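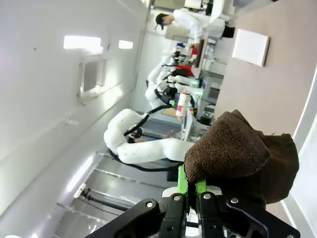 Ye-rin Seol,数据整理与标注规范维护

Feklow 毛巾整理数据集 说明文件

一、概述

Feklow 收录毛巾类织物在整理过程中的图像与逐条文字记录,内容限于家用和客房用的毛圈织物:面巾、浴巾、地巾、方巾。床单、桌布、衣物不在收录范围内,相关材料归入 Arkura,两者字段名相同,取值表不同,合并前须先做映射。

本说明适用于当前版本。上一版的字段“折叠状态”已拆分为“形态”和“层数”两个字段,旧脚本读取该字段会返回空值。

文首图片中的棕色毛圈毛巾按下文规则记为:形态“团皱”,表面“毛圈可辨”,边缘“有散线”,层数“不可判定”。

二、收录范围

织物须满足以下条件:至少一面为毛圈组织;单件,未与其他织物缝合;没有硬质附件。带挂环的毛巾可以收录,挂环单独记入“附属”字段。带纽扣或魔术贴的浴裙不收。

割绒毛巾一面为毛圈、一面为绒面,收录时以朝向镜头的一面填写“表面”,另一面填入“背面”,看不到则填“未知”。曾有标注者按经验推断背面组织,这类记录已全部退回重填。

颜色采用十二色粗分类,不使用色卡编号。毛圈织物受光照方向影响很大,同一条毛巾在顺毛和逆毛方向上可以差出一个色阶,细分没有意义。棕色与米色的界线以该件平铺参考照为准,没有参考照的,由两名标注者各自填写,不一致时取较深者。

三、目录结构

根目录下有四个子目录:

images 存放图像,按织物编号分文件夹。
notes 存放文字记录,每张图像对应一个同名文本文件,UTF-8 编码,换行符为 LF。
reference 存放平铺参考照,每件织物一张,缺失的列在 missing.txt 中。
tables 存放取值表和修订记录。

织物编号由类别字母和流水号组成,中间无连字符。编号一经分配不再回收,织物报废后编号保留,在 tables 的总表中标记“停用”。

四、字段说明

形态。取值为:平铺、对折、多折、卷筒、团皱、悬垂、混合。“团皱”指看不出连续折线,织物聚成一团。“混合”仅用于一件织物上同时存在两种形态且各占相当面积的情况,例如一半已对折、一半仍散开。织物大部分团皱、仅有一角伸展的,仍记“团皱”。

层数。只在能够沿边缘逐层辨认时填写数字,其余一律填“不可判定”。不得由最终厚度反推。

表面。取值为:毛圈可辨、毛圈不可辨、绒面、提花、缎档。缎档指毛巾两端无毛圈的平织条带,只有在图像中占据明显面积时才作为第二取值填写。

边缘。取值为:完整、有散线、卷边、破损、不可见。“有散线”指边缘处有线头伸出织物轮廓,不论长短。毛圈被勾出形成的长圈不属于散线,记入“备注”。两者难以区分时,填“有散线”并在备注中写“存疑”。

支撑。指织物当前由什么承托,取值为:台面、架杆、夹持、手持、容器、不可见。可多选。

遮挡。以目测比例分三档:轻、中、重。折叠造成的自身遮挡不计入。

备注。自由文本,不超过 30 个汉字。请不要在备注里写判断性词语,如“整齐”“难看”“叠得不好”。

五、标注流程

每张图像先由一名标注者填写全部字段,再由另一名标注者只看图像、不看前者结果,独立填写“形态”和“边缘”。两次结果一致即入库。不一致的进入复核列表,由 Zulmira Morais 裁定。裁定意见写入 tables 下的修订记录,格式为:图像名、字段、原值、新值、理由。

“边缘”字段的分歧最多。深色毛巾在浅色背景前线头清楚,同样的线头落在深色背景上经常被漏掉。标注时请将图像放大到原始尺寸,沿轮廓走一圈,再填值。仅看缩略图填写的记录不予接收。

“团皱”与“混合”的分歧次之。判断方法:能否指出一条贯穿织物的折线。能指出则考虑“混合”,不能则为“团皱”。

方向问题另作说明。部分图像为侧向,入库时不做旋转。标注者填写“支撑”时不要依据图像的上下方向推断承托关系,须依据可见的接触部位。接触部位看不到的,填“不可见”。

六、织物准备

新毛巾入库前须过水,不加柔顺剂。柔顺剂会使毛圈倒伏,与未处理的同款毛巾在“表面”字段上产生差异。过水后自然晾干,不熨烫。

面巾和浴巾以 6 件为一批编号,同批织物须为同一款式、同一颜色。批内混色的,拆成不同批次重新编号。地巾较厚,单件成批。

掉毛严重的织物先拍打去除浮毛再使用。台面上残留的浮毛会附着到下一件织物上,浅色毛巾尤其明显。Bernardo Pacheco 整理过一份浮毛对照表,见 tables,内容为深浅色织物的使用顺序:先浅后深,同一批内不穿插。

散线不修剪。修剪后的织物需视为新件,分配新编号,原编号停用。

七、规模与划分

当前版本收录织物超过 580 件。划分按织物编号进行,同一件毛巾的全部图像只出现在一个子集中。此前按图像随机划分,同一条毛巾会同时落入训练和测试两侧,该划分文件已从目录中移除。

类别分布不均。面巾最多,地巾最少。颜色以白、米、灰为主,棕色和深蓝次之,红、绿色件数很少。使用者如需按颜色统计,建议将低频颜色合并为“其他彩色”。

八、已知问题

1. 早期记录中“卷筒”与“多折”存在混用,主要集中在方巾。已修正一部分,未修正的在总表中带星号。

2. 缎档较宽的毛巾在团皱状态下,缎档部分容易被误认为另一件织物。复核时遇到两种表面组织,先核对参考照。

3. 部分浴巾缺平铺参考照,颜色字段可信度较低。

4. 备注字段中残留少量葡萄牙语原文,未翻译。Laurinda Vieira 正在逐条处理,译文会覆盖原文,原文另存。

5. 织物尺寸字段为标签标称值,未实测。过水后的缩率没有记录。对尺寸敏感的用途请勿直接使用。

九、与其他数据的关系

Arkura 收录床单、桌布与衣物,字段见其自身说明。“平铺”在两处定义不同:Feklow 允许织物有轻微波纹,Arkura 要求四角均接触台面。

Lemieux 为取值表的维护项目,Feklow 引用其 2 号表。Lemieux 更新后,Feklow 不会自动跟进,升级时间见修订记录。

Skulldale 为校验脚本的名称,用于检查字段是否缺失、取值是否在表内、文件名是否成对。脚本不检查内容是否正确。提交前请在本地运行,输出为空即通过。

十、提交与修改

新增织物请先申请编号,再提交图像。自行编号的提交会被整体退回。

修改已有记录请提交修订条目,不要直接覆盖 notes 中的文件。一条修订只改一个字段。同一张图像需要改多个字段的,分多条提交,可以放在同一次提交中。

取值表的增改由 Orest Panasiuk 统一处理。提议新增取值时,请附上现有取值无法覆盖的图像名,并写明拟定名称与判定条件。

下一次取值表合并安排在十月,合并期间暂停接收“形态”字段的修订,其余字段照常。

十一、修订记录摘要

“折叠状态”拆为“形态”和“层数”。
“边缘”新增取值“卷边”。
“支撑”改为可多选。
“悬垂”的判定条件改为:织物主要部分处于支撑点下方,且无其他承托。
删除“洁净度”字段,原值不保留。
“附属”字段由必填改为选填,无挂环时留空,不填“无”。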